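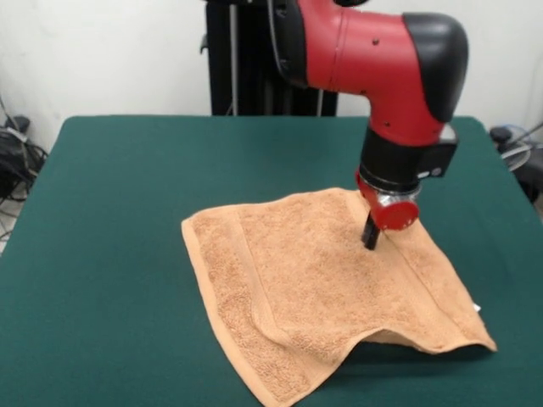 Listarine towel handling, progress report for August
To: Mariann Barta, Granden
From: Keegan Ashby

Spending is on plan. Of the $1000 set aside for small parts this period we have used $755, mostly on gripper fingers and spare cables. The remainder carries over.

Flynn Stubbs has asked Tillard for a quote on a second arm. Delivery is 20 weeks from the order, so we would need your decision before the next report if the arm is to be in use for the second phase. We are not asking for a third. 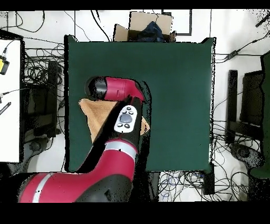 The other request is for the work area. Lindsay Tautahi priced two options, a larger table and a set of floor covers for the wiring. We recommend the covers first. Cables lie on the floor on both sides of the table, and a second arm will add more. The green tabletop has open space to the right of the cloth, so the larger table can wait until next year.

Still open: the service contract. Ezekiel Begay will send the figures on Monday.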